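Relatório de progresso -- célula bimanual Triter
Período: setembro
Responsável técnica: Serena Ruggiero
Destinatário: direção de programa, Orlandini

1. Estado geral

A célula esteve operacional durante a maior parte do período. A única paragem não programada deveu-se a folga no punho do braço esquerdo, detetada na verificação das 8h30. O aperto foi refeito com a chave dinamométrica e a repetibilidade voltou ao valor de aceitação. Não houve substituição de motores.

2. Montagem e fixação

Os dois braços mantêm-se aparafusados, cada um na sua placa preta, à calha inferior de alumínio. O procedimento de reaperto passou de 200 para 30 horas de funcionamento, por indicação da Peltora, até termos dados suficientes sobre a nova calha. O cabo da câmara do punho esquerdo foi reencaminhado com mais curva livre -- a versão anterior ficava tensa no fim de curso da junta 5.

3. Calibração

A calibração entre braços é agora verificada com uma tarefa de preensão conjunta, em que ambas as garras seguram o mesmo rolo de plástico. Um desvio entre os dois referenciais traduz-se em torção do rolo e em aumento de corrente nos punhos, o que permite detetar o erro sem instrumentação adicional. 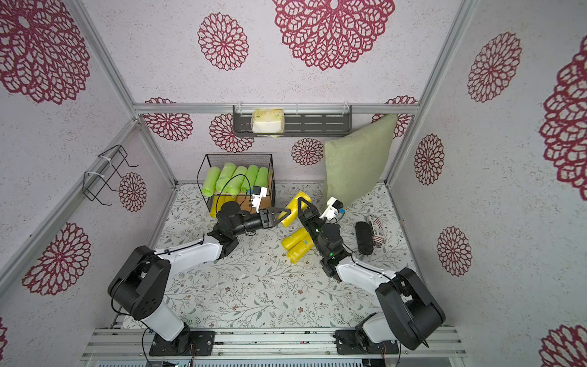 Fig. 1 -- Preensão conjunta de um rolo amarelo: garra esquerda perto do meio, garra direita na extremidade direita.

Foram registados 615 ciclos desta tarefa. As falhas concentraram-se na garra direita e desapareceram dos registos depois de corrigido o offset da ferramenta, que estava ainda com o valor da garra antiga. O ficheiro de configuração foi corrigido e a versão anterior arquivada.

4. Pendentes

Falta receber da Nirnia o segundo jogo de dedos para a garra direita; a encomenda está confirmada, sem data de entrega. Falta também rever a folha de manutenção diária, que não inclui a limpeza das lentes das câmaras de punho. A revisão será enviada com o próximo relatório.

Não se pede alteração ao orçamento. O custo da chave dinamométrica foi imputado à rubrica de consumíveis e ferramentas.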